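Skakudgate to switch district heating to lower flow temperature
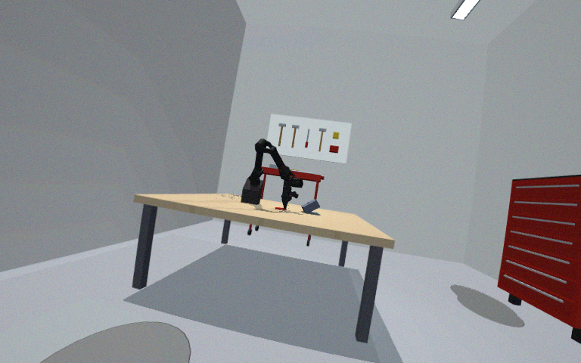
The operator of the Skakudgate district heating network is to lower the temperature of the water it sends out to homes, starting in September, after a trial in the Rulholm area ran through the whole of last winter.

The trial covered 138 flats on a single branch of the network. Flow temperature at the branch substation was reduced in 3 stages, with return temperature logged at each riser. According to the operator's report, heat lost from the buried pipework fell at every stage, and indoor temperatures in the flats stayed within the limits set out in the supply agreement.

Complaints during the period were mostly traced to radiator valves that had seized or had been set incorrectly when the flats were last refurbished. A smaller group concerned slow delivery of hot water on upper floors early in the morning. The report puts this down to undersized plate heat exchangers in 2 of the blocks, both of which are to have new units fitted before the change takes effect.

Network water does not reach the taps directly. Each block has its own exchanger, and domestic hot water must still be stored or delivered hot enough to control legionella. The operator says the final flow temperature has been chosen with this in mind and that it will be raised automatically in very cold weather.

Balancing work will be carried out over the summer by Figueroa, the contractor that holds the maintenance agreement for the network. Engineers will need access to each flat to check valves and set the flow through the radiators. Visits are expected to take under 50 minutes. Residents will receive a card with a proposed time and can change it by telephone or through the Teneo account page, where meter readings are already shown.

Standing charges will stay the same. The unit price is reviewed separately each spring, and the operator has not said whether any saving from lower pipe losses will be passed on.

Blocks with single-pipe radiator circuits are excluded for now. These circuits need a higher flow temperature to heat the last radiators in the loop, and a survey of them is due to be completed once the summer work has finished.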